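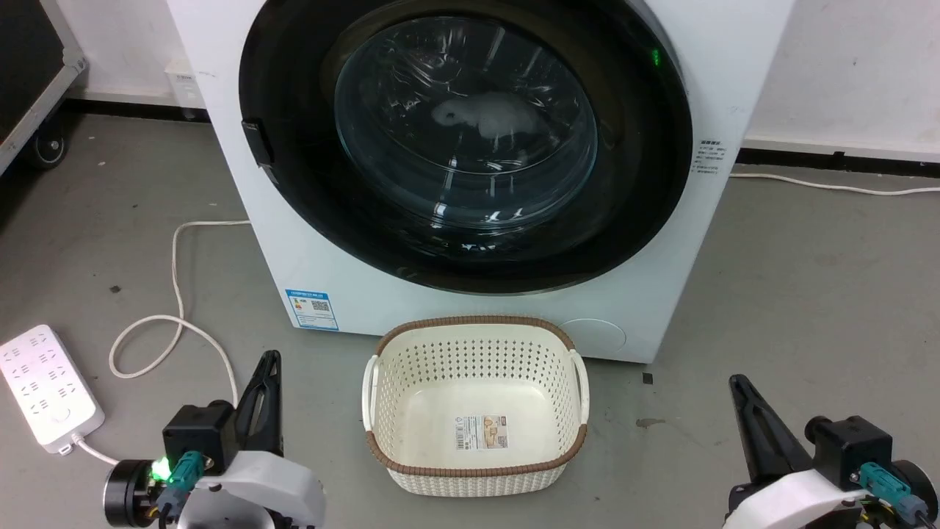

Brurkside Linen Room, Housekeeping Team

How to work a shift alongside the laundry robot

Pranditico's sales sheet says the arms will "free up" the linen room. Read that with care. On our trial the robot took the lifting out of unloading, and what we got in its place was a lot of standing by. If you're on the rota in February, do it like this.

1. Before you start, put the empty basket straight in front of the washer door. A hand's width off and the arms may stop and wait for you.

2. Move leads out of the way of your feet. You still walk through there, whatever the floor plan says.

3. Press start on the Adugna panel and stay within reach of the stop button for the first load.

4. Look in the drum yourself afterwards. Small white items stick to the back and get missed.

5. Write down every time you step in, even for 30 seconds. Management counts loads. It doesn't count rescues unless we do.

Don't let anyone tell you this is "just supervising". If you are fetching, checking and refolding, you are working, and it goes on your sheet as laundry time.

The target is 68 loads a week. We've asked who set it and whether hours will be cut if it's met. No answer yet, so keep your own copy of the log.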